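4. Color, Rim and the Perceived Size of a Meal

4.1 Background

The belief that a plate can talk a person out of a second helping is older than the literature that tests it, and has survived the literature rather well. Most accounts lean on contrast. Pale food on a pale plate is said to blur at the edges, so that the diner loses track of where dinner stops and crockery begins. Strongly colored plates should then sharpen the edge and shrink the serving. A rival account ignores color altogether and puts the whole effect down to the rim, on the grounds that a wide border makes whatever sits inside it look either generous or lonely, depending on which author one is reading.

We had no stake in either camp when the work began. We had a cafeteria, a supply of rice, and access to a large number of people who would estimate almost anything if it got them to the front of the lunch line.

4.2 Plates and servings

Four plate types were used, bought from two suppliers, Joubert and Lodance. The Joubert plates came in white and in orange, both with a narrow raised rim. The Lodance plates came in the same two colors with a wide flat rim, although what Lodance calls orange would be called apricot by anyone who had seen the Joubert version. We return to this in Section 4.5 with as much dignity as we can manage.

Every plate carried the same serving of plain boiled rice, weighed on a kitchen scale and turned out of a small bowl so that it formed a low dome. Rice was chosen for its color and its lack of opinions. An early attempt with mashed potato was dropped when participants began to comment on the lumps, and one wrote a recipe on the back of the response card.

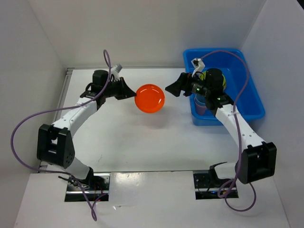 Department of Food Perception and Consumer Behavior
Figure 4. A round orange plate with a slightly raised rim.

Participants were 168 adults recruited in the cafeteria in December, a month in which people hold firm views about how much they ought to be eating. Each saw one plate, for as long as they liked, and wrote down how many grams of rice they believed it held. They then marked on a line how full they expected to feel afterward. Nobody was asked to eat the rice, and three people did.

Response cards were entered twice, by Zohreh Parsa and by Mbali Gumede, working separately. Their disagreements were nearly all over the number seven, which a certain kind of diner writes as a one with ambitions. These cards were settled by looking at the other sevens in the same handwriting. Where there were none, the card was left out.

4.3 Estimates of weight

Estimates were, on the whole, terrible. The true serving was 300 grams. The highest answer was 1,000 grams, given by a participant who described himself as a keen home cook, and the lowest was 25 grams, given by one who did not. The middle of the distribution was more sensible but still sat well below the real weight for every plate type.

Against that background the effect of color was small. Rice on orange Joubert plates was judged slightly heavier than rice on white ones, in the direction the contrast account predicts. With the Lodance plates the difference leaned the other way and was too slight to build on. Rim width did more. Servings on wide-rimmed plates were judged smaller in both colors, and the gap held when we removed the two extreme answers described above, and held again when we put them back out of curiosity.

4.4 Expected fullness

Expected fullness followed estimated weight only loosely. A good many participants who thought the serving was light still expected to be full after eating it, and several added notes explaining that it was, after all, only rice. One reading is that people do not consult their own estimates when predicting appetite. Another, which we find hard to rule out, is that the prospect of a plain mound of rice with nothing on it is filling in itself.

A follow-up using the questionnaire developed for the Zarnia study, which asks about the last meal eaten and the next one planned, explained more of the variation in expected fullness than color and rim together. Those who had skipped breakfast expected to be full from nothing on our table.

4.5 Limitations

The two oranges were not the same orange. We had ordered from catalog photographs, and by the time the Lodance plates arrived the Joubert plates had already been used in piloting. Any comparison of color across suppliers is therefore also a comparison of oranges, and the reader should treat it with the suspicion we have come to feel toward catalogs.

The cafeteria tables were pale, which may have helped the colored plates stand out and left the white ones to fend for themselves. The Rumik replication, now in planning, will vary tablecloth as well as plate. It will also use pasta, a decision reached after a long discussion in which rice found few defenders.

Finally, we measured what people wrote and never what they ate. A diner who believes a serving to be small may take more, or may simply grumble and finish it. The three participants who ate the rice left no usable data on the point, beyond one remark on a response card that it needed salt.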